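Sorting Small Drinks Containers by Material: Cup Stations for a Shared Kitchen

Project report, second-year module in Product and Materials Handling
Author: Larasati Harahap
Supervisor: Hortensia Taipe
Submitted Fri 22 September

1. Background

The shared kitchen on the ground floor of the Arboleda building has one general waste bin and one mixed recycling bin. Plastic bottles and metal cans go into the same sack and are separated off site. In May the building manager asked whether the two materials could be kept apart at the point of disposal without buying new bins.

The project looked at one part of that question: whether users will place small bottles and cans in the correct receiver when the only cue is the colour of the receiver. Labels, lids and floor-standing bins were outside the scope.

2. Objectives

2.1 To select a cheap receiver that holds one small drinks container and can be replaced when soiled.
2.2 To choose two colours that are easily told apart under the kitchen lighting.
2.3 To record the rate of correct placement over a fixed number of items.
2.4 To identify the main causes of wrong placement.

3. Materials

Paper cups were chosen as receivers. They stack, weigh little and can go into the paper stream if clean. Two ranges were compared, Castia and Surier. The Surier cup was narrower at the base and tipped over when a full-length can was dropped into it from above, so Castia cups were used for all recorded trials. An order of 500 cups was placed, split equally between grey and yellow.

Grey was assigned to plastic bottles and yellow to metal cans. Blue and green were rejected at an early stage, as both already have a meaning in the building's waste scheme.

The work surface was a plain white tabletop. White was preferred to the wood-effect counter in the kitchen itself, against which the grey cup was harder to pick out from a distance.

4. Layout of the station

The two cups stand side by side near the far edge of the table, grey on the left and yellow on the right, with a clear gap between them. The area in front is kept free for items waiting to be sorted. Early layouts had the cups touching, and users reaching for one often knocked the other.

A small clear bottle with a red screw cap rests at an angle in the grey cup, cap upwards. In the yellow cup a mostly black can lies on its side, tilted slightly. Both can be identified from above without being lifted out, and this was the condition used for checking each placement. 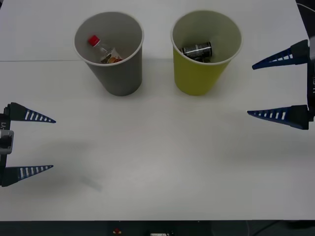 5. Method

Users were told the colour rule once, verbally, and were not reminded. Each item was handed over singly. The placement was noted as correct, wrong or missed, where missed means that the item came to rest outside both cups. The cup was then emptied and returned to its position, which was marked on the underside of the table edge with tape.

A total of 2,587 placements was recorded. Of these, 1,055 were cans and the remainder were bottles. Items were presented in mixed order, using a printed sequence drawn up before the trials.

6. Results

Cans were placed correctly more often than bottles. Most wrong placements of bottles occurred in the first few items of a session and became rare afterwards. Missed placements were almost all bottles, which bounced off the rim when dropped from too high. Cans tended to drop in and settle at once.

Cups lost their shape at the rim after repeated use. A rim that had gone soft was noted as a reason for replacement, and the yellow cups had to be changed more often than the grey, presumably on account of the heavier contents.

7. Discussion

Colour alone gave a usable result, but the rule has to be learned. A user entering the kitchen for the first time would have no way of knowing that grey stands for plastic. Leaving one item of the right kind in each cup may serve as a cue, although this was not tested separately.

The receiver holds only one item in practice. For daily use the same colours would have to be carried over to a larger container. The Nudcombe stacking tub was looked at for this purpose and is sold in a similar grey, but not in yellow.

8. Further work

A second trial of 2,000 placements is proposed, with the left and right positions exchanged halfway through, to separate the effect of colour from that of position. The drop height should also be fixed.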